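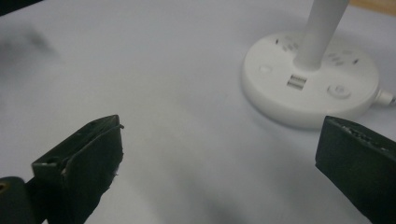 Why do we sleep so badly in May?
The mornings get light long before we want to be up, and our bodies take light as the cue to wake.

Say hello, thank Trevor Perron for the room. Then straight into the Rindport story - 476 sleep diaries, all handwritten, and I loved reading every one!

Ask for hands up: who has thick curtains? Pause here.

Next, evening light. Dim the big lights at 9 and keep a small lamp by the chair - it feels lovely after a week or so. Then questions.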